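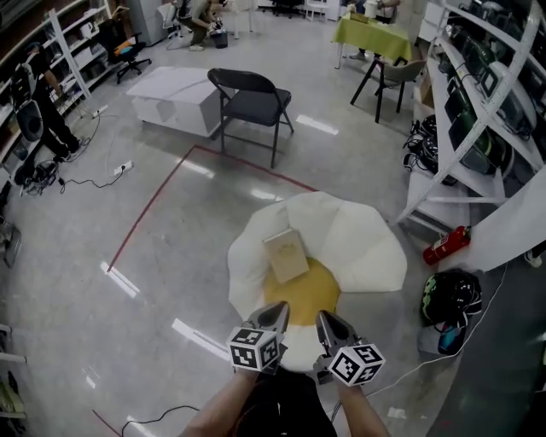
Workshop tips: keeping marker tracking steady

Printed markers do most of the work in our tracking setup at Rusbridge, and most bad recordings come down to small things on the bench or the floor.

Print markers on matte paper. Glossy stock throws back the ceiling lights and the detector drops the tag for a few frames at a time.

Leave a white border around every square. If you trim right up to the black, detection gets patchy at a distance.

Measure the printed tag with calipers and put that number in the config file, even if you typed the same size into the print dialog. Printers scale pages. An error of 2 percent in tag size puts the distance off by the same amount.

Lock exposure and focus before you calibrate. Autofocus will undo a good calibration.

Turn the gripper slowly through a full circle at the start of each session and watch the pose plot. Jumps usually mean a bent tag or a loose cube — tighten it and run the check again.

Soft objects need a slower planner. Parsa, our replay tool, has a closing speed setting, and Nelly Puma keeps it at 6 for plush and cushions.

Drop short gaps, but don't smooth over long ones. Of 453 recordings we made in February, 314 went through the filter untouched. Elango Panicker re-cut the rest by hand.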